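Folding knitwear on a seat when no table is free
Codbridge Household Notes, sheet 20

Scope

This sheet covers the flat folding of knitted jumpers and cardigans on a sofa, bench or padded seat. It applies to medium and heavy knits. Fine-gauge items with beading or lace panels are dealt with separately in the December supplement.

Surface

A smooth covering such as leather or leather-like upholstery is preferred. Wool slides over it without catching, and lint wipes off afterwards. Coarse woven covers grip the fibres and pull the lower layer out of line when the upper layer is turned. If the seat has a coarse cover, put a cotton pillowcase down first.

The seat should be at least as deep as the body of the garment is wide. Where it is not, let the surplus hang over the front edge. Do not push it up against the back cushion, where it will bunch and set a crease in the wrong place.

Wipe the seat with a dry cloth before starting. Remove belts, watches and rings with raised settings.

Laying out

1. Shake the garment once, holding it by the shoulders. Do not hold it by the cuffs.
2. Lay it face down with the collar away from you.
3. Smooth from the centre outwards with a flat hand. Diagonal creases usually mean that one shoulder is lying further forward than the other. Lift that shoulder and set it down again.
4. Check that the ribbed bands at collar and hem are flat. Ribbing that has rolled under will leave a ridge in the finished stack.

Colours may be laid out next to each other if all the items are dry and have been washed before. A new red or navy garment should be kept off pale knitwear until after its first wash.
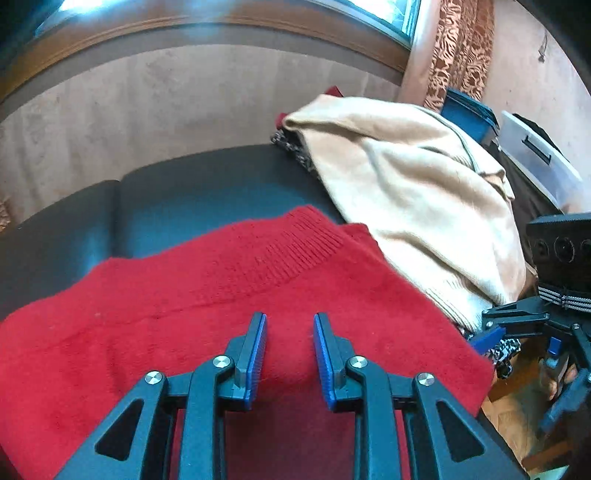
Thick yarn tends to spring back after smoothing. Leave the garment for a minute and smooth it a second time. Pressing harder flattens the pile and gains nothing.

Folding

5. Take hold of one side at the shoulder and the hem. Bring it in to the centre line.
6. Fold the sleeve back down along the body so that the cuff points to the hem.
7. Repeat on the other side. The two edges should meet and not overlap.
8. Bring the hem up by one third, then fold again to the collar.
9. Turn the parcel over and square the corners.

For very bulky garments replace step 8 with a single fold at the waist. The parcel will be longer but will not open by itself.

Handling

Pick up a single layer by pinching lightly, with the fingers wide enough apart to take in a small roll of fabric. A narrow pinch on a loose knit pulls individual loops. On ribbing, grip across the ribs.

Storage

Stack heavy items at the bottom. Four jumpers to a stack is the practical limit on an open shelf. Refold any item that has been stored for a whole season, moving the waist fold slightly up or down.

Related sheets: 512 (Drying knits flat), 831 (Removing pilling)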